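Speaker notes: Setting Rules for Two-Arm Work in Simulation
Session length: 30 minutes, including questions
Room opens in September; slides to be sent to the host beforehand

Opening (2 minutes)

Thank the organizers and the Scanlon group for the invitation. State the purpose plainly: to report how Wakow wrote its working rules for simulated tabletop tasks, and which of those rules we now ask our partners to follow.

Remind the room that the rules cover simulation only. Work on physical cells at the Fokport site falls under a separate safety procedure, and questions on that procedure should go to the site office.

Part one: the written task

Every task begins with a written statement, agreed before any run is recorded. The statement names the objects, the arm assigned to each one, and the condition under which the task counts as complete. "Tidy the table" is not accepted. "Place the cup inside the bowl, upright, with both grippers open and clear" is accepted.

Pause here. In the first review, 13 task statements were sent back to their authors, most of them for lacking an end condition. The reviewers did not enjoy this any more than the authors did.
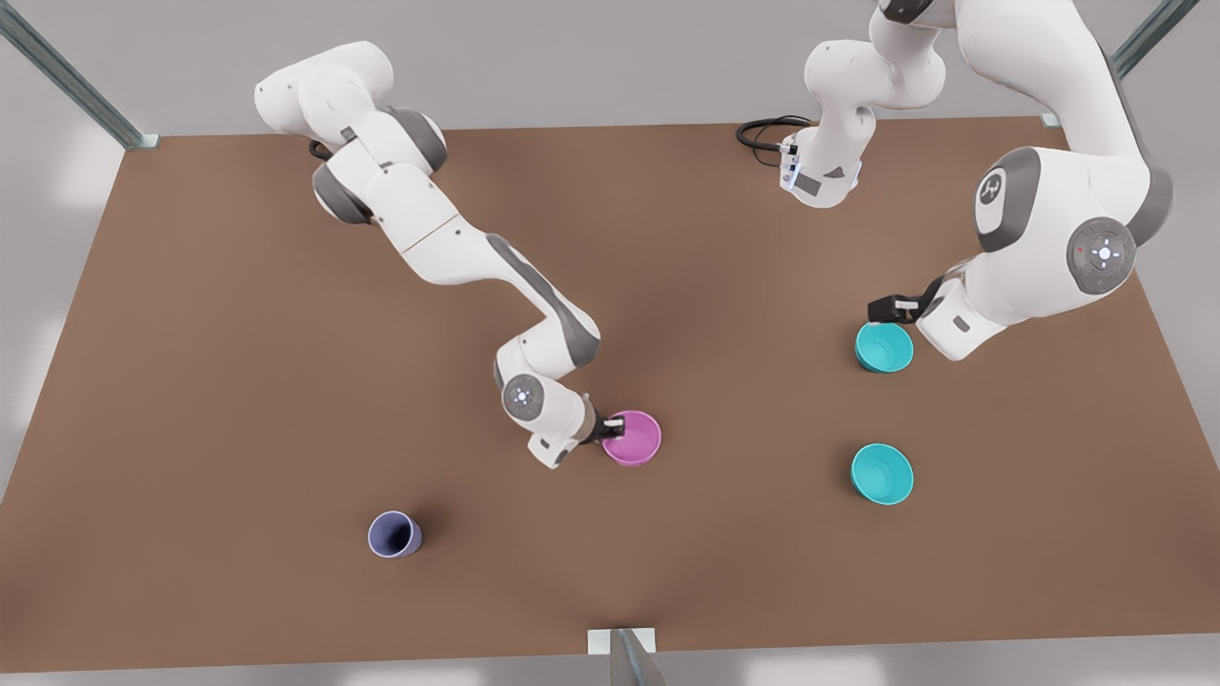 Left and right are always given from the robot's point of view. This rule caused more argument than any other. People who watch from across the table naturally reverse the two sides, and a log that mixes the two habits cannot be repaired later. We therefore put the convention on the first line of every task sheet, and reviewers are asked to check it first.

The second rule concerns shared space. When both arms work over the same table, the task statement must say which arm yields. It is acceptable for one gripper to be inside a container while the other waits near a different one. It is not acceptable to leave the order to the operator's judgment on the day.

Third, object names. Use color and type together, and where two objects share both, add a position. Names stay fixed for the whole run, even when an object has been moved.

If time is short, skip the naming table on the next slide and refer people to the handout.

Part two: what the gripper view is for

Each run is stored with an overall view and a close view. The overall view is used to judge the order of work. The close view is used to judge approach and clearance. Reviewers should not settle a clearance question from the overall view alone - the angle hides too much. 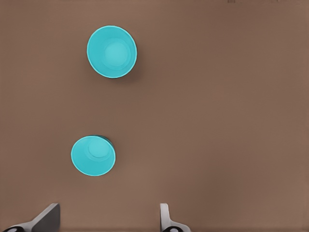 Glenys Morgan
Lead, Standards and Review, Wakow

A close view must show both fingertips at the start of an approach. Where only one can be seen, the run is marked for a second reviewer and is not deleted. Deleting runs was common practice before the Fetura release, and it left us with no record of how often the problem occurred.

Part three: keeping the rules in use

The full rule set has 18 entries and fits on a single sheet. Changes are made between releases only, and each change carries the name of the person who asked for it.

Take questions. If asked about sharing the review forms, say that partners may copy them freely but should keep the version line at the foot of the page.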